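Skerine Peach Bun Plush Ball
Item 3761
Sold by Narnberg Desk & Gift

In stock
Ships from our back room, usually the next morning
Add to basket | Save for later

Our take

We get offered a lot of squeezy things with faces on them. Most come with a leaflet promising better focus, better sleep and a calmer office, and most of them go back in the sample box. Skerine's leaflet for the Peach Bun says it "melts tension in moments." We have had one on the packing desk since September and can report that tension at the packing desk is about where it was.

So why stock it? It's a decent small plush at a fair price, and customers kept asking for a pale one after the strawberry color sold out. Jacinto Palacios, who does our buying, wanted to pass on it twice. He changed his mind over the face, which is plain and cheerful: two dark oval eyes with a white highlight in each, a little open smile, a touch of pink on the cheeks. Some of the others in the range have winks and tongues out. We left those alone.

The color is listed by the maker as "sun-ripened peach." Call it pale peach. If you want something bright, this will let you down.

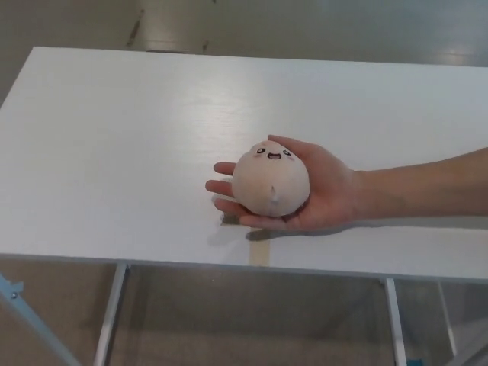 Size gets asked about more than anything else, and the maker's packaging doesn't help, with its talk of a "generous cuddle size." It is a one-hand plush. Think of an orange and you won't be far off. If you are buying for a child who wants something to sleep with, get a proper stuffed animal. If you want something to hold on a long phone call, it does that fine.

The shape isn't a true ball either, whatever the name says. It's closer to a dumpling, a bit narrower toward the top. We tried throwing it around the stock room and it goes more or less where you throw it, but don't buy it for juggling.

What the maker claims, and what we'd say

"Cloud-touch fabric." Soft, slightly fuzzy. Pleasant enough. It picks up lint from a wool coat pocket.

"Springs back every time." Ours does, slowly, after a hard squeeze. We haven't had it for years, so we can't speak for every time.

"Suitable for all ages." We'd keep it away from babies and from dogs that chew.

"Machine washable." The leaflet says yes and the carton says surface wash only. We wrote to Skerine and got two different answers. Use a damp cloth and a little dish soap, then let it air dry.

Details

Weight: 71 grams on our own scale
Color: pale peach
Filling: polyester, according to the carton
Carton quantity for shops: 18
Batteries: none

Customer comments

"Bought for my desk. Nice little thing. Did not melt anything." Konrad Camenzind

"Smaller than I wanted, my own fault for not reading the page. My niece has it now and won't give it back." Mylene Dumlao

"The Shakya one is firmer and I like that better, but this has the nicer face." Amado Tan

Returns

Unused plush can come back within 18 days with its packaging. We don't take back washed ones, machine or otherwise. Questions go to Maëlys Vidal at the shop counter, or use the contact form and put the item number in the subject line.

Also in this section: Shakya Firm Squeeze Ball, Cumimetti Felt Pencil Roll, Skerine Bun Keyring (back order)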